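January, notebook, wrist-view policy, translucent objects

Picked up at 9:20 where the last entry stopped. The question is still whether the Plondel grasp head does worse on see-through plastic than on opaque plastic, or whether we only think so because the failures look more dramatic. Depth is off for all of this. Wrist RGB only, plus joint state.

Training set is now 1,638 episodes after the merge. Of those, 473 have at least one translucent object in the bin. Favov was retrained overnight on the merged set with the same seed and schedule as the last run. Loss curve looks like the old one with a slightly lower tail. Did not read anything into that.

Ullow is the baseline: same backbone, no rim loss. Favov has the rim loss turned on, which asks the network to predict the nearest visible edge of the target in the wrist view at each step. The idea was that when a cup fills most of the view the policy has very little else to hold on to, and a rim is a long curve that stays visible until late in the approach.

Protocol, so we stop arguing over it:
— 20 trials per object per model, alternating models so lighting drift hits both
— object put back by hand at a pose drawn from the list, other toys left where they are
— success is a lift clear of the floor held for a count of five
— a grasp on the wrong object is a failure even if the lift is clean
— no restarts for a slow approach, only for a controller fault

Ran Briggs calibration before starting and again after lunch. The second one moved the wrist extrinsics by a hair. I kept the morning values for the whole day so the numbers can be compared with each other.

Ullow on the opaque blocks behaves as it did last month. On the translucent pieces it tends to close early. From the logs, the close command comes while the predicted distance is still dropping, so it isn't a threshold problem. My guess is that the bright inside of a cup gets read as the near surface. Need to check with the saliency script, which is broken again after the package update.

Favov closes later on the same poses. It also hesitates more, and twice it sat over the target until the timeout. I logged both as failures. The time per trial is longer and we should report that next to the success rate.

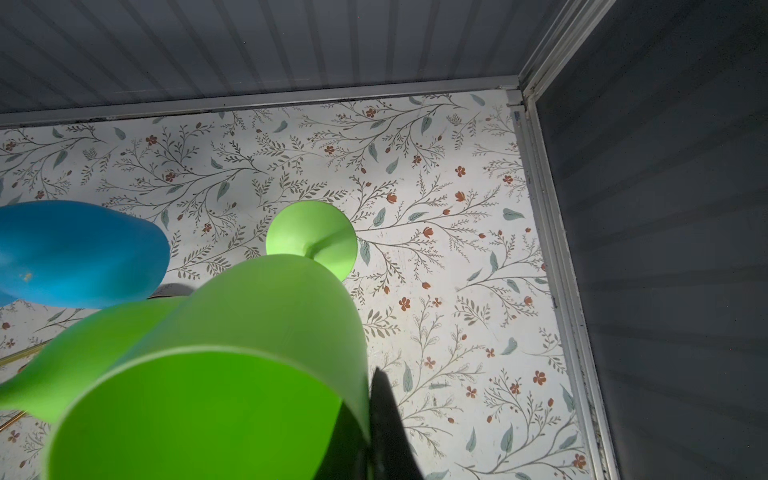 The floor covering is worth a separate test. The leaf and flower print was put in to get the policy off plain backgrounds, but edges predicted by the rim head sometimes run along a stem of the print for a few steps before jumping back to the object. It happens mostly with green targets. I pulled 89 clips where the predicted edge leaves the target and tagged them in the shared folder under "rim drift". Please don't retag them, the script reads the names.

To do:
— fix the saliency script, pin the package version this time
— same poses on plain white paper, Ullow and Favov both
— run Favov with the rim loss weight halved and see if the hesitation goes down
— ask for a second set of fingertips, the left pad is wearing at the corner

Stopped at 5:40. Arm parked, controller off, logs copied to the server. The tilted-cup poses are only done for Favov, so start with Ullow on those.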